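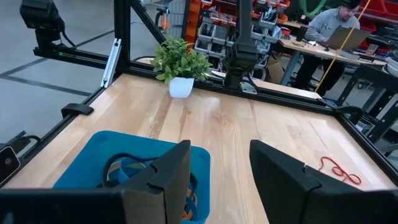
Okay, a few of you asked how it's going at work since the arms came in, and I kept typing replies and deleting them, so you're getting a thread. Get a cuppa, I do go on.

For anyone new, I work at Sendetetti, on the sorting side. Everything that comes back from the hire jobs ends up with us in a bin, and it comes back knotted. Cords, straps, stretchy bands, all through each other like something the cat's been at. I've picked bins apart at the Brinness shed for longer than I care to say, and my thumbs could tell you exactly how long.

So in May we got the arms. Two of them, black, working over a wooden bench, and the project is called Berum (I've asked what it stands for and been given a different answer every time). The job is to get the tangle out of the bin and the pieces laid on the table so a person can check them, coil them and put them away.

First thing I noticed was how slowly they go in. I dive in with both hands and pull, always have. The arms go in for one end of one thing. I stood there with my tea thinking well, we'll be here till Christmas. Then I caught myself doing it their way at the next bench over, and my pile came apart better than it usually does. Bit annoying!

Thin stuff is the trouble. A fat cable they'll manage most days. A skinny band lying flat on the wood is another matter, and they can come down on it again and again and come up with nothing. I've got a soft spot for them when they do that, I'll admit it.
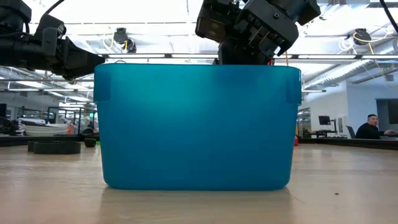 Coralie Pomare wrote under my last post that it's all very sweet until the roster shrinks, and that at her old place the machines were "only there to help" as well. Fair enough, Coralie, and I'm not going to wave that away. I asked the same thing in the first meeting, probably louder than I needed to.

What we were told is that no hours go before the trial's done, and we got Shalini Dhillon to put it in writing, which she did that same afternoon. After the trial, I don't know. I'd be fibbing if I said I did. Rawiri Ellery has been on at us to join the review and I've put my name down, so at least I'll be in the room when it's talked about.

The target, if you like a number, is 60 bins a shift. We're nowhere near it on the arms. We weren't near it by hand either, for the record, and I'd love to meet whoever picked it.
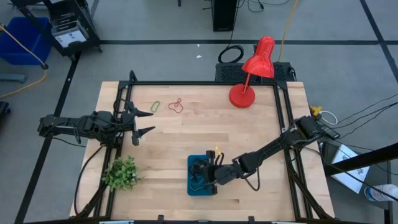 **THE PEOPLE BIT (which is what you wanted anyway)**

My day has changed shape. I used to have my head down in a bin until lunch and talk to whoever was beside me. Now I do a stretch on the arms, watching and clearing up when something gets snagged, and then a stretch on coiling and checking. My thumbs are so much better. My neck is worse, from all the looking.

I do miss the natter. You can't really chat while you're minding them, your eyes are always on the grippers, and Trudy Bolger and I had years of good conversation over those bins. We've moved our breaks so they line up now - 5 minutes of arguing about whose colour of strap is hardest to see, mostly. (Black. It's black, Trudy.)

Lachlan Mahuika has taken to it like you wouldn't believe. He was the quietest bloke on the floor, and now he's the one they ask when an arm keeps favouring the wrong end of a cord. He's asked for the training at Sutcliffe and I really hope they pay for it.

If I could change one thing it'd be asking us sooner. We know which knots pull tighter when you tug them, it's most of what we know! That all got written down in the third week and I reckon it belonged in the first.

Anyway, kettle's on again and I'm on at six tomorrow. Coralie, I'll post what the review says, whichever way it goes. Ask me things in the meantime, I'm slow to reply but I do get there.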